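3.2 What people call the color of a cup

I came to this part of the study sideways. My plan was to ask about paint chips, the way most color naming work does, and Joyce Mosoti talked me out of it over a very long lunch in Gadlow. 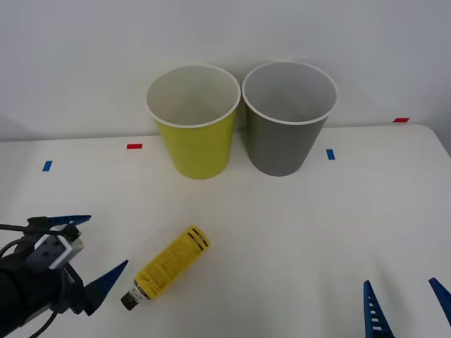 Figure 4. Two paper cups, one yellow-green and one gray, with a yellow bottle lying in front of them.

Her point was that hardly anyone in daily life names a color with no object attached to it. We say "the green one" to get somebody to pass us something, and we stop talking as soon as they reach for the right thing! So I threw out the chips and built the task around ordinary household stuff, with one person asking and another person picking.

We ended up with 775 speakers from Gadlow and Utley, and between them they gave us 3000 usable descriptions (I had hoped for more, but a batch of the Utley recordings had a fan running over them and Tatu Langat couldn't save those). Each speaker did five rounds. Lev Koval and I coded everything separately and then argued about the leftovers, mostly over words like "lime" and "mustardy," which I wanted to keep apart and Lev wanted to lump in with the basic terms. I won most of those. He won "greenish."

What surprised me was how much the neighboring objects mattered. A shade sitting between yellow and green tended to get called "green" when something plainly yellow was also on offer, and people drifted back toward "yellow" when the rival was a leaf or a green towel. Gray was duller, as you'd guess, although the older Utley speakers liked "silver" far more than I expected and used it for things with no shine at all.

Subira Mwaipopo has suggested that age is doing less work here than schooling, and she may well be right. I didn't ask about schooling in enough detail to check. The Rugemalira word list has a similar split for "silver," but it was collected from single speakers with no partner to please, so I'd be careful about lining the two up. I come back to the partner problem in Section 4.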